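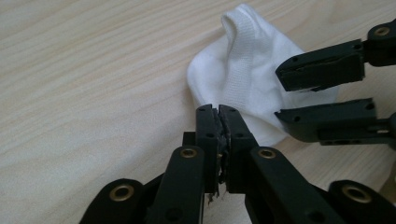
*A crumpled white sock on a pale wooden table.*

## How to get the Vurkar hook in Skellwood

The Vurkar is the best early weapon in Skellwood, and the game hides it behind a man who sells turnips.

1. Save up 2000 shards. Smashing barrels works. So does robbing the chapel, if you can live with the organ music.
2. Talk to Rattanakul at the mill and pick the rudest reply - he respects it.
3. Take the cellar stairs and enter 3112 on the dial.
4. Fight the Warden. He has 77 armor, all of it on the front, so roll behind him and stay there.
5. Loot the chest before you touch the lever. I touched the lever.

The hook hits for 106 when fully charged. Charging takes forever, so bring a shield.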